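Chapter 9
Choosing Between Grippers

Last updated: January
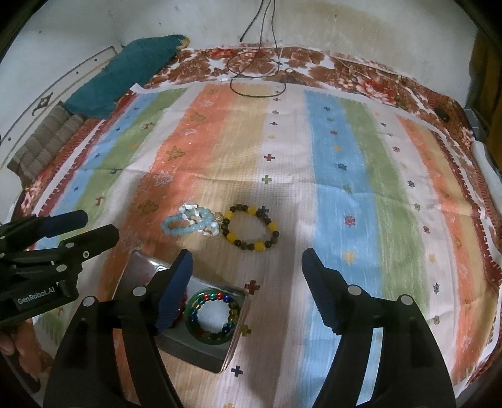

Fig. 9.1 Two hand-held grippers over a striped cloth, with beaded bracelets and a clear-rimmed box holding a bangle.

Most engineers meet their first gripper through a data sheet, and the data sheet is always in a good mood. It gives a stroke, a closing force and a payload, and it was written by someone who tested the thing on a steel block. Steel blocks are wonderful to pick up. They have flat sides, they don't roll, and they stay the same shape while you think about them.

Jewelry is less cooperative. Look at the two bracelets lying side by side in Figure 9.1. One is twisted over itself in loops, and the other lies open in a rough oval. Ask where the "width" of either one should be measured and you will get a different answer from everyone in the room, including the person who asked. A bracelet on a string has as many widths as it has ways of being dropped.

This chapter is about comparing grippers when the objects refuse to hold still on paper. You should have read Chapter 7 on contact and friction. If you skipped it, you will find out which parts you needed.

9.1 What are we comparing?

A comparison has to hold something constant, and beginners tend to hold the wrong thing. Peadar Horgan, who ran the bench trials at Lindcombe for several years, kept a folder of reports in which two grippers had been tested by two people, on two tables, with two sets of objects. Each report ended with a confident ranking. He labeled the folder "Weather."

For our purposes a gripper trial has four ingredients: the fingers, the thing that moves the fingers, the object, and the surface the object rests on. The last one gets forgotten. A finger pad coming down next to a bead has to deal with whatever is under the bead. On a hard table it stops. On a cloth over a bed it sinks a little, the cloth creases, and the bead may travel with the crease. A gripper that looks clumsy on fabric may be perfectly decent on wood, and the reverse happens often enough to be annoying.

Hand-held grippers add a complication of their own: the controller is a human being. People are very good at correcting for bad hardware, and they do it without mentioning it. By the second hour of a session, an operator has learned to tilt the wrist, come in low and slide one finger under the edge, and the success rate climbs nicely. The gripper has not improved. We return to this in Section 9.4, where you will be asked to separate the two effects and will wish you hadn't been.

9.2 The Carrilho trials

The worked data in this chapter come from a comparison carried out at the Carrilho workshop in Drultville. Two finger pads were tested, a ridged pad and a smooth one, both fitted to the same hand-held body. The objects were strung beads, rigid bangles and loose lids. Each pad was given 100 attempts on strung beads, divided evenly between two operators, and the pads were swapped halfway through every session so that neither one got all the fresh hands.

The ridged pad succeeded on 80 of its attempts. Before you write that down as a result, ask what "succeeded" meant. In the first draft of the protocol it meant "the bracelet left the cloth." A bracelet hanging by one bead has left the cloth. So has a bracelet on its way to the floor. The team at Cultton, who reviewed the draft, asked for a stricter rule: the piece must be lifted clear, carried to the box and let go inside it. Several fine performances vanished overnight.

The complete log, with bangles and lids included, runs to 205 entries for the ridged pad alone. You will use it in the exercises. Some entries have a remark in the last column, and you should read the remarks. "Caught on cloth" and "slipped" both score zero, but they call for different repairs, and a table of zeros will not tell you which one to order parts for.

9.3 Nested objects

A bangle with a bead bracelet inside it is a small problem in manners. To take the inner piece, the fingers must go down within the ring and open or close without disturbing it. To take the outer piece, one finger usually goes inside and the other outside, and the wall of the box may already be occupying the space where the outside finger wanted to be.

Define the clearance c as the free distance between the object and its nearest neighbor, measured along the direction in which the finger approaches. If c is smaller than the thickness of the fingertip, a straight vertical approach will touch something. Notice that stroke does not appear in this condition at all. A gripper can open as wide as a barn door and still have fingers too fat for the job.

We begin with the simplest case, a single rigid ring on a flat surface, and put the cloth back in afterward.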